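October, 7:40 a.m.

Glove trials, continued. Danai Konstantinidis cut up the Villca pairs before I got in (thank you!), so I went straight to the grip test.
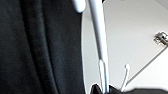 ## Grip, oily bar

Villca slipped at 126 N, Fadholm held to 313 – way better than I'd guessed!
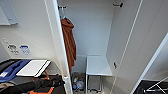 *Wardrobe, door open*

Cut test next. Fadholm got through 600 cycles with one nick at the thumb seam.
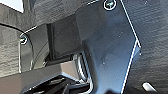
Do we retest after washing?

Wash five times first, then run the same cuts on the palm only.

The Zevgate liners are still too warm for me, I was sweating after 17 minutes and wanted them off
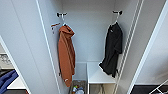
so I'll try the thinner knit tomorrow and ask Danai to wear the other hand.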